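Grumar is a folding notebook for clothes — how we fold them, how long the creases last, and which order works best on a small surface. It started as a shared text file between Hideaki Chiba and Chibuzor Tijani in May and has grown into 546 folds, all written up by hand. We love this stuff and hope you will too!

## What's in it

- `folds.csv` — one row per fold, with garment type, color, first fold and final shape
- `notes/` — longer remarks, mostly on sleeves (so many sleeves)
- `shapes.md` — the names we use for finished shapes

Last updated July 2019. Shirts and dresses make up 70 percent of the rows. Socks are missing for now, but Chibuzor has a pile waiting.

## Folding surface

Any flat surface will do, though a mat with a bit of grip makes life so much easier. Patterned is fine. We thought ferns and flowers would make edges hard to see, but a strong solid color stands out beautifully against them.

## Shape names

1. **Square** — sleeves in, then halves both ways. Great for stacking.
2. **Roll** — start from the hem and keep it snug. Hideaki's favorite for travel.
3. **Strip** — folded lengthwise until it's long and narrow. Soft creases are normal at this stage, and the layers at the bottom end can splay a little. Log it as a strip anyway.
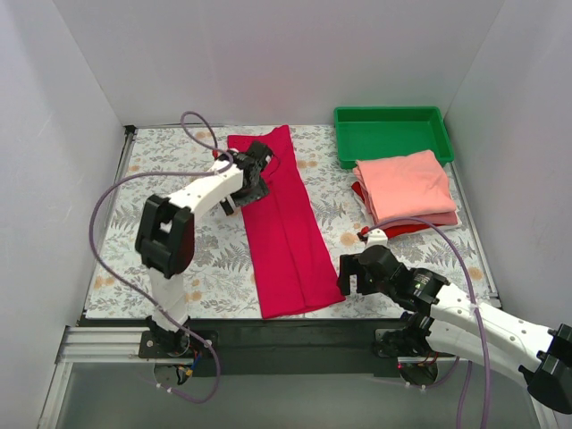 4. **Packet** — a strip folded again in thirds, with the loose end tucked under. Rows marked `packet?` came untucked before we wrote them down.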